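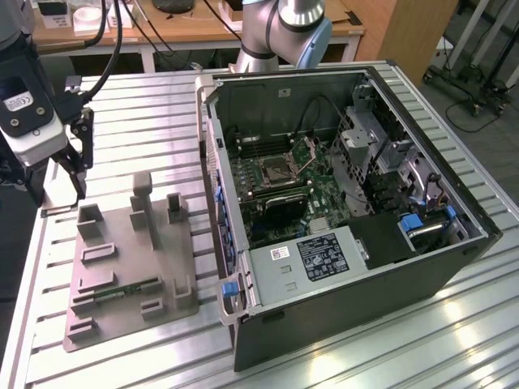
Forum > Tokens & Medals

Posted 12/2/20 by rgarg

Picked up a Jamitz transit token for 11 quid, holed, lovely brown tone. Would you lot clean it? I'm itching to!

bachfan: Acetone dip, no rubbing. I've done nearly 328 that way.

K_Mayrhofer: Leave it alone, Renu. I dipped one in January and it went a nasty pink.

bachfan: Acetone won't do that, Konrad. Was it vinegar?

K_Mayrhofer: It was not vinegar.

rgarg: Ok ok, it's staying mucky for now (sorry bachfan).

We use cookies to remember your login. OK

Recent threads
Bach medal, bronze or gilt?
Stultel flips going green
Lot 739, anyone bidding?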